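Index fund returns in Wevitlow portfolio view do not match custodian statement
Status: Resolved
Component: Performance calculation / dividend handling
Reported against: Wevitlow 2, hosted
Client site: Plodville office

Original report

Since the July month-end run, the one-year return shown for the Catacutan Broad Market Index Fund is lower than the figure on the custodian statement. Price history matches on both sides. Unit counts match. The gap appears only on accounts that hold the distributing share class and reinvest. 605 accounts are affected. Accounts that take distributions in cash show the correct return.

Steps to reproduce
Open any affected account in portfolio view.
Set period to one year, ending July month-end.
Compare "Total return" with the custodian PDF.
Switch the basis to "Price return". The number does not change.

Expected: total return is higher than price return by the amount of the reinvested distributions.
Got: both show the same number.

No error in the browser. The nightly job log ends with "completed, 0 warnings".
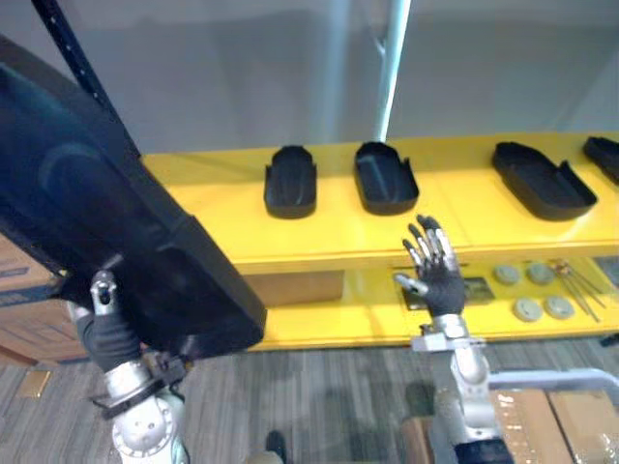 Support, first response

Please confirm whether the distribution records are present under Transactions for one affected account, and what type code they carry. Also attach the import mapping file for the Revard feed. Cached results can be ruled out by forcing a recalculation from the account menu.

Client reply

Recalculation forced on two accounts, no change. Distribution records are present and dated correctly. Type code is DRX. Older records, before the feed was moved to Revard, carry DRIP. Mapping file attached. We did not edit it after the move.

Support, analysis

DRX is the cause, or most of it. The mapping file has a line for DRIP and a line for DIV. It has no line for DRX, so the importer falls back to the generic "units in" type. Units in is treated as an external contribution. The units are therefore added to the holding at the right quantity, but their value is removed from the return as if the client had paid in new money. Total return collapses to price return.

This also explains the clean log. The fallback is a valid mapping and does not raise a warning.

Count of records with DRX in the client database: 1,693. All are dated after the feed change. None of the DRIP records are wrong.

Workaround until the fix is applied: use the custodian figure in client letters. Do not edit the records by hand – a manual edit locks the record and the reimport will skip it.

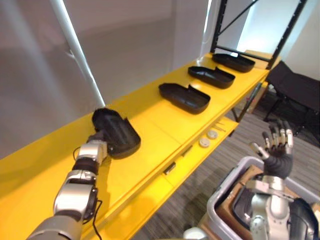
Reading time: 3 minutes

Fix, first attempt

Added DRX to the mapping file as a reinvested distribution. Reimported from the date of the feed change. Return corrected on most accounts, but 297 records were skipped with status "locked". These had been edited at the Plodville office before the ticket was opened, in an attempt to correct cost basis.

Client reply

Confirmed, those edits were ours. Cost basis on them should be whatever the feed says. OK to overwrite.

Fix, second attempt

Unlocked the 297 records with the bulk tool, then reimported the same date range. No records skipped. Recalculated all affected accounts overnight.

Checks after the run:
Total return and price return now differ on every affected account.
Total return agrees with the custodian to the second decimal.
Contribution totals no longer include reinvested units.
Cost basis taken from feed, no manual overrides left.

One side effect. The contribution chart on the summary page still showed the old bars until 10:40, when the chart cache expired. It can be cleared earlier under Admin, Cache, Charts.

Client reply

Numbers agree on all accounts sampled. Charts are correct now as well. We will reissue the July performance letters. Can the importer warn when it meets a type code it does not know?

Support

Logged as a separate change request. For now, the import summary has an "Unmapped codes" column – hidden by default, turn it on under View. Closing this ticket.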